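Início | Notícias | Costura | Tricô e crochê | Livros | Contato

Livro de bichinhos de feltro da Koltach ganha edição em português

Tempo de leitura: 2 min

A editora Koltach colocou à venda a edição em português de "Feltro Miúdo", livro de projetos costurados à mão com moldes em tamanho real. 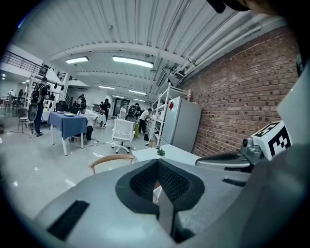 O que traz o livro

O volume reúne 72 projetos, quase todos pequenos: chaveiros, broches, móbiles, porta-agulhas e bonecos que cabem na palma da mão. A primeira parte mostra as peças prontas. Os moldes e as instruções ficam na segunda, impressos em folhas que podem ser destacadas.

Um capítulo inicial apresenta os 13 pontos usados ao longo do livro, do caseado ao ponto atrás, com desenhos para destros e canhotos. Os projetos estão divididos em 3 níveis de dificuldade. Os do primeiro nível usam apenas feltro, linha de bordar e enchimento; os do último pedem também arame fino e olhos de segurança - a editora não recomenda essas peças para crianças pequenas.

A edição original saiu em janeiro. Na versão em português, as medidas passaram para centímetros e a tabela de cores de linha foi refeita com os tons da Nanis, marca que também fornece o material dos kits.

Kits e oficinas

Junto com o livro, a Koltach lançou 2 kits avulsos. O primeiro é o da raposa e o segundo, o do conjunto de cogumelos. Cada um vem com feltro já cortado, linha, agulha e enchimento, mas sem as instruções, que estão apenas no livro. Quem comprar só o kit vai precisar adaptar um molde próprio.

As vendas são feitas pelo site da editora e nas lojas da rede Dreslow, que aceita reserva no balcão. Segundo a rede, os kits chegam às prateleiras depois do livro, conforme o estoque de cada unidade.

O ateliê Tarawneh prepara uma série de oficinas com projetos do livro, todas presenciais e com turmas reduzidas. As inscrições ainda não abriram. O ateliê informou que o material está incluído no valor e que os participantes devem levar tesoura própria, de preferência uma de ponta fina para os recortes menores.

Erros já identificados

A editora publicou uma errata para o molde do ouriço. A peça da barriga saiu sem a margem de costura e deve ser cortada um pouco maior do que o contorno impresso. A correção está disponível para baixar no site e será incorporada à próxima tiragem - quem já tem o livro não precisa trocar o exemplar.

Última atualização: 30 de agosto de 2021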